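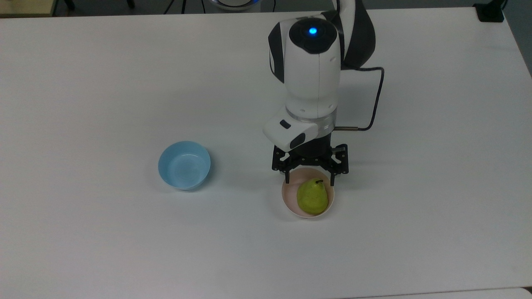

An Afternoon at the Open House in Pleltham

I had been promising myself a trip to the Dimonia open house for two summers running, and this August I finally got on the early bus and went (with sandwiches, thank goodness, as the line for lunch went clear out the door). They told us 953 people had signed up for the day, and I believe it!

My favorite stop was the teaching room, where the arms learn their jobs from people. Our host was Akihiko Arai, a patient man with a soft voice, and he started us off with the pear. There were two bowls on a big white table, a pink one with the pear lying in it and a light blue one with nothing in it, and the job was to get the fruit from pink to blue. Simple enough, I thought, until I saw those two black fingers spread wide over the rim of the pink bowl and realized how little room there was to come down beside a pear.

You can teach it two ways. One is to take hold of the arm and walk it through the move yourself, and the other is to steer it with a hand control from a chair. Akihiko likes the chair for fruit. Each run gets saved, good or clumsy, and he was aiming for 80 before closing on Friday. The whole kitchen set will need 800, he said, and he didn't look one bit worried.

I got a turn too, and was far too timid coming down. My neighbor from the bus, who has never so much as played a video game, was a natural. We talked about it all the way home.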